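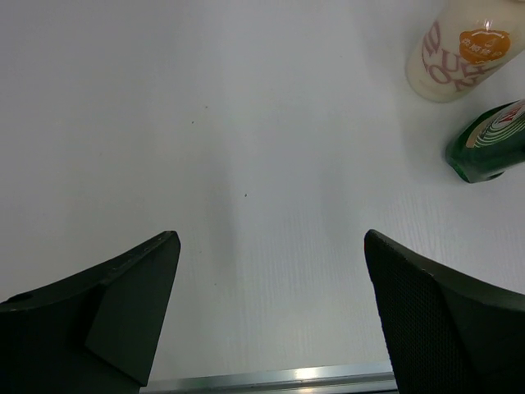 Small tote, big shop: the packing page

Quick gallery from November, finally uploading it. Nest Morgan here, typing fast, supper's on. All about the little jute bag I got at Sellari and what goes in it. More pics when I find the cable.

White table, always. Wiped down first, everything set out on it, then bottles go in. Tried packing on the floor once, never again, my knees. A white bottle can vanish on a white top so I go for big lettering or a bright label. Orange is good. Red is good too.
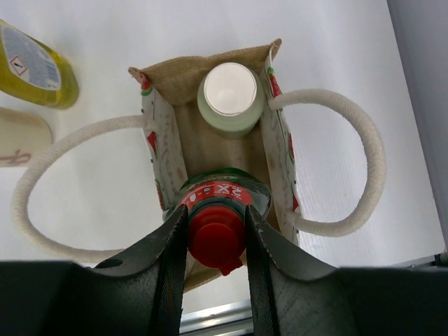 Bottles first, upright, caps screwed down tight. Check the flip-tops twice!! Had one pop open on the Figueroa bus, 20 minutes of sticky. Watermelon print on the sides is what sold me, plus the rope handles, nice and thick, they dont dig in. Jute is tougher than it looks. The Gestach one I had before was bigger but slumped over the second you let go of it.

Anything squashable goes last. Bread on top, or just carry the bread. 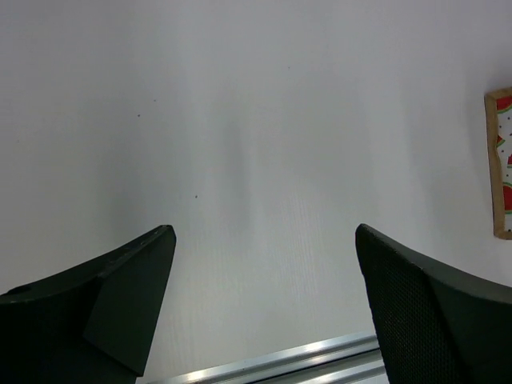 Then wipe down again. Damp cloth, dry cloth, go with the grain if your table has one. Crumbs get everywhere and I always miss a speck or two, fine, whatever. No sprays on mine, they leave it streeky.

Next page: the big Stuline bag, and the freezer stuff. Comments are open, tell me what you carry yours in.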